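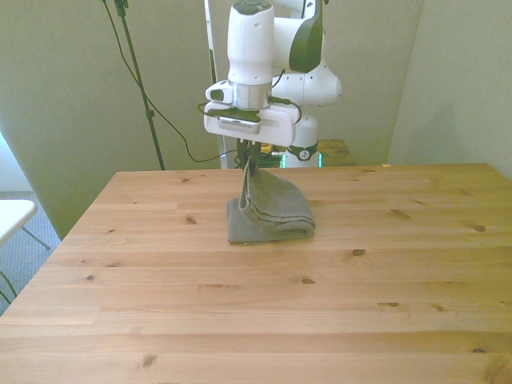 Filed under: Shop Floor / Incidents & Lessons

Search articles Go

When the gripper doesn't let go: Woo-jin Min on a stuck towel and a bruised thumb

Woo-jin Min has been running the towel folding cell at Govance since it was a table and a stack of cloths from the hardware store. In July he got his thumb caught in it. The injury was minor, a bruise and a split nail, but it stopped the project for 12 days, and he agreed to talk about what went wrong.

The job is simple to describe. One arm folds a towel on a pine table, squares it up, and moves away so the next one can be put down. The program comes from a small software shop called Zusis, and the fingers are a set the team cut themselves.

"The folding was the part we worried about," Min says. "Cloth slides, it bunches, the corner is never where you think it is. We spent months on picking up the corner. Letting go of it got an afternoon."

The fault had been showing up for a while before anyone was hurt. At the end of a fold the gripper would get the command to open and report that it had opened, and the towel would come up with the arm anyway. Min's log from that month has 32 entries marked "drag." Most of the time the cloth dropped off after a second or two and the cycle went on.

"We wrote it down as a nuisance," he says. "That was the mistake. We had a list of nuisances and this was in the middle of it."

The cause was lint. Terry cloth sheds, and the fuzz had packed in behind one finger until it opened only part way. The software was reading the motor and had no reading from the finger itself, so as far as it knew everything was fine.

Around 4 in the afternoon, with one towel hanging from the fingers, Min reached in and pulled. He had not hit the stop. He had pressed pause on the screen, and he took it for granted that pause meant nothing would move.

"Pause held the arm. It didn't hold the gripper," he says. "When I pulled, the position changed, and the gripper did what it was told to do when it thinks it's losing something. It closed."

His coworker Pascual Arancibia was at the next bench and heard him yell. Arancibia pressed the red button, which cut power to the arm but left the fingers where they were, on the thumb. It took the two of them close to a minute to back the finger off with a hex key.

"I'd never had to find out what the gripper does with the power off," Arancibia says. "It stays put. That makes sense if you're holding something heavy over somebody's foot. With a thumb in it you see it differently."

Byung-chul Yeom, who handles safety for the building, wrote the report. He is blunt about it. The screen said PAUSED in large letters, he says, and a person who reads that word will put a hand in. He also did not like where the stop button was kept. It had been on the floor behind the stand, and a person standing at the front of the table could not have reached it. 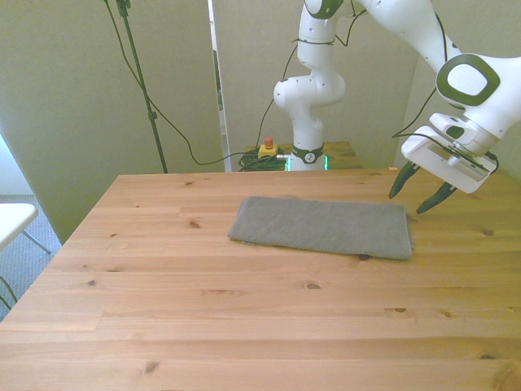

The cell at Govance, with the stop button next to the robot base.

Several things have changed. The stop box was moved up onto the stand. Pause now locks out the gripper as well as the arm. The hex key hangs on a hook by the bench, and the fingers get brushed out at the start of every shift. There is also a check in the program: after the gripper opens, the arm lifts a little and waits, and if it still feels weight it stops the cycle and calls for a person.

Min would like a sensor on the fingers themselves. He has asked for one and been told to wait for the next budget. Yeom supports him on it, and says he will keep bringing it up.

Asked whether the check works, Min says it does, but it is touchy. It stopped the cell 2 times on its first morning over a towel that had already dropped. He has left the setting alone.

"I'd take the false stops," he says. "We lose a few minutes. Pascual complains."

The thumbnail is growing back. Min still does the morning brushing himself, and he keeps the lint in a jar on his desk so he can see how much comes off in a week. When we spoke it was a little under half full.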